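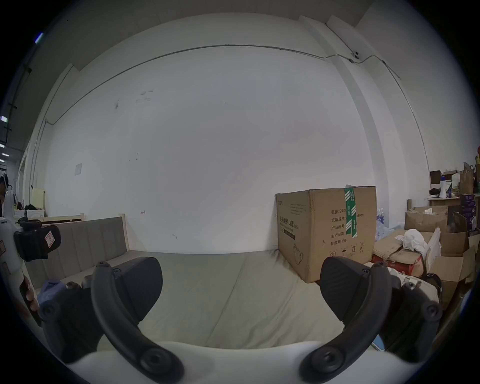
Zornus is a handheld gripper kit for recording manipulation demonstrations without a robot present, and this review covers the hardware only as far as it affects the training method that ships with it. The claim under test is that a policy trained on handheld recordings alone will transfer to a fixed arm with no teleoperated data added. We recorded in ordinary cluttered rooms. A crumpled blue cloth beside the gripper, a carton at the wall end of a pale sofa cushion and open cardboard boxes to the right of it are typical of what the wrist view has to cope with. The two fingers stay in view from the lower part of the picture, with a wide gap between the pads when open, and the method depends on this: jaw width is estimated from the images, and there is no encoder in the handle.

Method. The Cudach training code takes the wrist video, recovers a camera path and expresses each action as a motion relative to the current gripper pose. Nothing is stored in room coordinates. The policy predicts a short block of actions, executes part of it and predicts again. Latency between camera and arm is measured once and compensated at run time. None of these parts is new individually. The useful contribution is the filter, which scores every demonstration for path consistency and rejects the worst before training.

Setup. I recorded 152 demonstrations of one task, picking up a folded cloth and placing it in a shallow tray. Zixuan Fan ran the arm trials and did not see which policy was loaded. The filter rejected 23 recordings. Most of the rejects I replayed had fast wrist rotation near a plain white wall, where the tracker has few features to hold on to. Textured surfaces and printed cardboard gave it no trouble.

Result. Each policy got 50 trials on the arm. With the filter on, 4 trials failed, all of them at the grasp. I did not log a failure count for the unfiltered policy that I would trust, as we changed the tray height midway through, so I can only report that its placements looked less steady. A proper comparison needs to be rerun.

Complaints. The jaw estimate drifts when the pads are partly covered by dark fabric. The Runudau mount adapter has play in it, and any play there becomes calibration error - retighten it before every session. The documentation gives the latency procedure in one paragraph and omits the units. Export to the Feng format works but drops the filter scores, so keep the originals.

Verdict. Good for short pick-and-place tasks on soft objects. I would not use it yet for insertion or anything else with a tight tolerance. The filter is worth running on recordings from other handheld devices, provided the camera calibration is known.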